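Blanket and Linen Drive Wraps Up in Mastville

08/12/2019

MASTVILLE -- The end-of-summer blanket and linen drive at the Alva Street hall closed Saturday afternoon with 90 bags packed and ready to go to families in Mastville and Jeldale before the weather turns.

Organizer Crescencio Figueroa said donations were slow through the first week and then picked up after a notice ran in the Jeldale school newsletter. Most of what came in was throws, sheets, towels and baby blankets. A few comforters were dropped off too, though those take up a lot of room and the group had asked people to call first.

"We got more plaid than anything," Figueroa said. "I think every house in the county has a plaid throw it doesn't use."

Sorting was done on the floor and at the shelves along the wall. Items went into piles by size, and anything with a stain or a bad tear was set aside for the animal shelter. A frayed hem was not enough to get a piece turned away. Figueroa said those can be trimmed and stitched in a few minutes, and two people from the Bidetti sewing circle have offered to take a stack home.

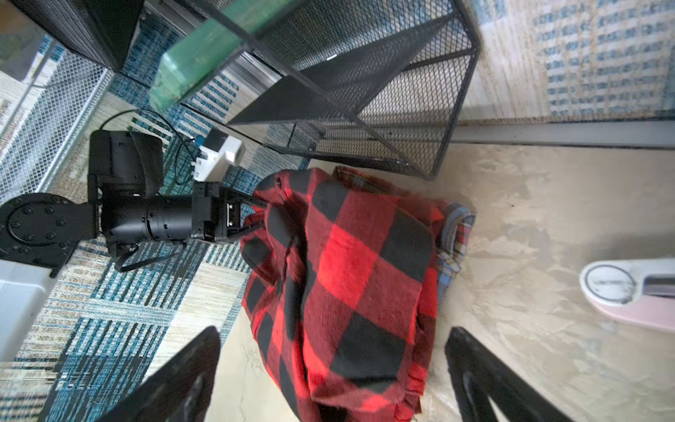 A red-and-black plaid cloth with a frayed hem, and a lighter plaid next to it, near the mesh shelves.

The drive used vacuum storage bags this year for the first time. In past years everything was stored in cardboard boxes, and by the time it was handed out some of the boxes had gone soft at the bottom and had to be repacked. The storage room at the hall is also small. Last fall 25 boxes filled it to the door, and the folding chairs had to be kept in the hallway until November.

The bags are clear and close with a zip strip. A round valve on the bag lets the air out when a vacuum hose is held against it. Figueroa said the packing crew learned to leave a few inches of space below the zipper and to keep cloth away from the valve. Overfilled bags were the most common problem -- several had to be opened and started over.

White items were bagged apart from colors. Sheets and pillowcases were matched by bed size where possible, with a slip of paper taped to the outside giving the size and the number of pieces.
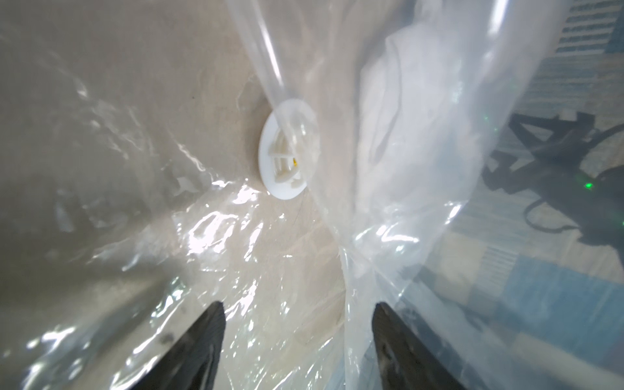 White fabric inside one of the clear storage bags, with the round valve to the left.

The group bought the bags with money left over from the rummage sale in May. Figueroa said around 18 were not used and will be saved for next year.

Pickup for families who signed up begins at the hall next month. Residents of Jeldale who cannot get to Mastville may ask for delivery when they call to confirm. There is no charge, and no proof of income is needed. Each household may take up to 2 bags, with more allowed for families with small children if supplies hold out.

Anyone who missed the drive may still bring clean twin sheets to the hall during regular office hours. Towels and pillows are no longer being accepted. Donors should use the side door on Alva Street, as the front steps are being repaired.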